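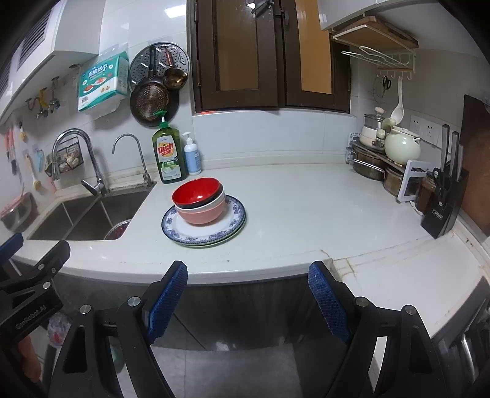 Stacked bowls and plates next to the double sink.

Harju Cilter under-sink filter: review after one cartridge

The Cilter is a single-stage carbon and resin filter that fits to the cold supply below the sink. It is sold by Trendix as a kit: filter head, one cartridge, two lengths of hose, a mounting bracket and a bag of push-fit connectors. A tap is not supplied. The unit reviewed was bought at full price and used on the mains supply in Plandcombe, where the water is hard enough to leave a ring in a kettle within a week.

Installation
The bracket takes two screws, also not supplied. The instructions give the clearance under the cartridge as a hand's width, and this is too little. The cartridge drops before it turns free of the head, so a deeper gap is needed if there is a waste pipe underneath. I moved the bracket up once for this reason.

The push-fit connectors sealed first time. The hose must be cut square, and a cheap hose cutter does this better than a knife. Flow direction is marked on the head by a moulded arrow that is hard to read in a dark cupboard; mark it with a pen before fitting. Flushing took 17 minutes. The first few litres ran grey with carbon dust, as the leaflet warns. 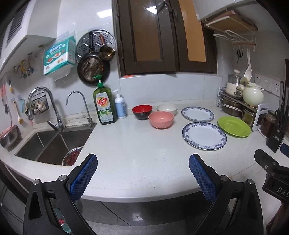
Flow rate is adequate and no more. A 200 ml glass fills without any annoying wait, but a large pan is better filled from the ordinary tap unless the taste matters. Flow fell slightly over the life of the cartridge and was noticeably slower in the last fortnight.

Performance
Dissolved solids on a pocket meter came down to 128 ppm with a new cartridge. The reading crept up steadily and was close to that of the unfiltered supply by the end. A meter of this type says nothing about chlorine, which I can judge only by smell. There was none until the cartridge was removed. Kettle scale was reduced to a thin film that wiped off.

Harju rates the cartridge at 1,000 litres. There is no counter on the head, only a paper sticker for the date. For hard water I would change it earlier than the rating suggests. The resin is spent before the carbon, and the kettle shows it first.

Faults
The shut-off valve in the head weeps a little when the cartridge comes out, so keep a cloth under it. The spare O-ring in the kit was the wrong size. Trendix posted the right one without charge, although it took two emails.

Replacement cartridges are sold singly or in pairs, and the pair saves very little. Older Cilter cartridges with the blue collar do not fit this head.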